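Search tips

Can a machine clear up for you yet? Rubbish

Picking up litter is a fair test of a household gripper. Hard, dry items are handled well. Soft ones still need planning.

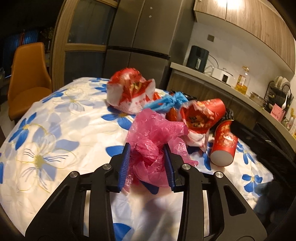
Plastic bags are the difficult case, as they have no fixed shape and fold away from the fingers. Close both pads on a bunched part, as with the pink bag between the blue ridged pads, and lift slowly. Paper cups lying on their side should be taken across the body, with any stuffing left in.

Tips:
Clear bags first, cups next, scraps last.
Allow 5 attempts per item, then use your hand.
Keep loose bedding flat, or the jaws will take it too.

In the Rilska trial, 40 mixed items took 91 minutes. By hand it took 2. For now, do it yourself.

Contact | © Trirnisero Home Notes | Back to top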